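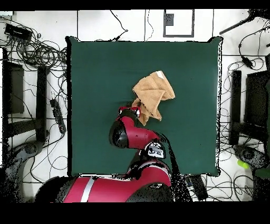

Is a second-hand packing line sensible for a small factory?

Posted by Kirsty Tuhiwai, March 20, 2019

I manage production in a small food company in Urcombe. We fill 700 cartons per shift and the end of the line is done by hand. Two people left in July and I could not replace them. A dealer offers us a used Gerkow case packer, with over 200 hours of testing after the repair. My director likes the price. I am afraid of the spare parts and of the training. What should I ask before we sign?

Angus Ngata

We bought a used case packer for our plant in Plultmont, so I can tell you what I would ask now.

Ask for the maintenance book, and do not accept a summary. Ours had 216 entries and I read all of them in one evening. Then ask which parts are no longer made. In our case it was the control card, and we waited very long for one.

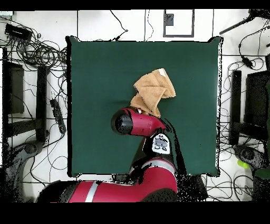 What to put in the contract

Write down the carton sizes you really use, and the speed for each. Our dealer promised a speed which was true only for the smallest carton. Keep back a part of the payment until the machine has run in your own building with your own people. Also write who pays for the transport if it must go back.
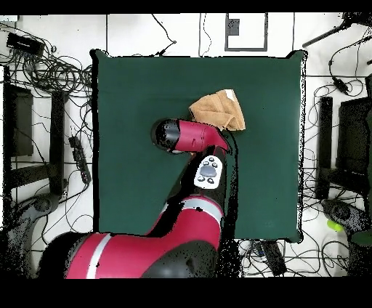 Do the operators need a technician's certificate?

Ours did not have one. The dealer trained them during the installation, and electrical repairs stayed with our electrician. Ask your insurer, the rules can be different for you.

Lorraine Mudgway

Rent first. We rented from Nuchit and gave it back, the glue did not hold on our recycled cartons.

Fletcher Fairweather

Check the floor and the air supply. Our compressor was already at 85 per cent before the new machine came, and a second compressor was not in the budget. Good luck with your director.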